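Snack Swap by Mail: Round Two Is On!

We had no idea what to expect when Domnica Bogdan suggested that our language exchange group mail snacks to each other over the winter. The idea was simple enough. You get matched with a partner, you fill a small box with things you liked as a kid (or things your kids like now), and you write a note in the language your partner is learning. Then you both get on a call and open the boxes together.

Well, 53 of you signed up in January, and the calls have been so much fun! I sat in on four of them. On one, Dong-geon Moon spent ten minutes teaching Grigore Onu the Korean words for crunchy, crispy and chewy, and there are a lot more of them than I ever knew. Grigore answered with a long story in Romanian about trading candy on the school bus in Chiriac, and I caught maybe half of it, but the half I caught was great.
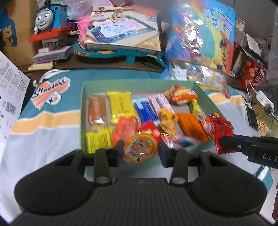 Jelly cup with an orange lid, and plenty more wrapped treats in the tray.

What I love most is how much people talk once there's food to talk about. In our regular sessions we get stuck on the weather and our jobs. With a snack in hand you need words for sour, sticky, too sweet, "my grandmother hid these from us." Gaétan Robichaud has been studying Romanian for years and told me he'd never once needed the word for "crumb" until last week. Now he's got it for life.

The notes are wonderful too. Please keep them! Several of you have asked for a place to share them, so Laurențiu Pop is putting together a little booklet with the best lines, mistakes and all (only with your okay, of course). 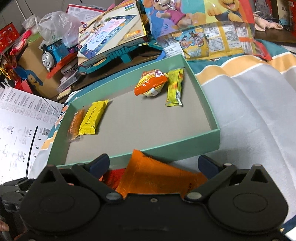
A few things for round two. Small, individually wrapped items travel best, and they're easier to share with the family at the other end. Please keep boxes under 200 grams so the postage stays reasonable, and write out the ingredients on a card if the label is in a language your partner can't read yet. Allergies go on the sign-up form, right under your mailing address. Chocolate is fine while it's cold out.

We still need 17 more people on the Korean side, so if you've been thinking about it, jump in! Beginners are very welcome, and a note with three sentences in it is plenty. Sign up by replying to this email with your name, your two languages and the evenings you're free for a call.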